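Irketti Introduces Narham Desk Collection for Small Workspaces

27 December 2023 – Irketti, a maker of small leather goods and desk accessories, today announced the Narham collection, a line of everyday items for people who work at a shared or compact table. The collection includes a snap wallet in salmon pink and a black divided card organizer, and will be sold through Kusadska stores and the Morais online shop. 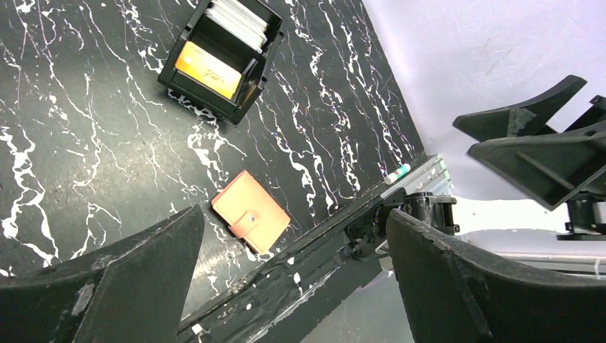
The company began work on the line in September, after visiting 30 small offices and home studios. Many of the people interviewed kept business cards, receipts and personal items in a single drawer.

"Our customers asked for fewer things on the table and a fixed place for each of them," said Precious Castillo, director of product at Irketti. "The organizer keeps cards upright and within reach, and the wallet carries the few that leave the desk."

The Narham wallet is a folded leather piece with stitched edges and a round metal snap. The first production run is limited to 2,000 wallets – all made at the company's own workshop.

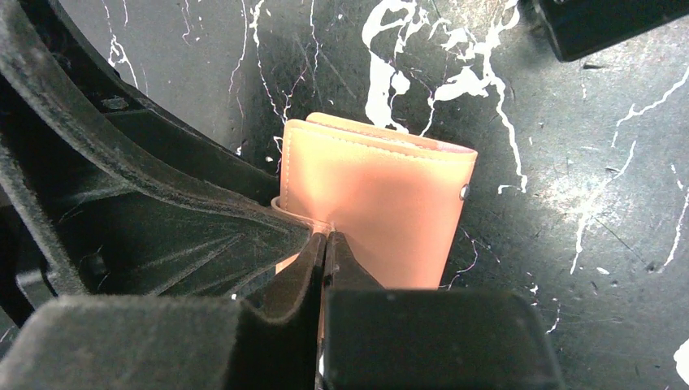
The Narham snap wallet, with tonal stitching along its folded top edge.

Kusadska will carry the collection in 21 stores. Orders placed through Morais will ship within six business days.

Media contact: Kristine Galang, Irketti Communications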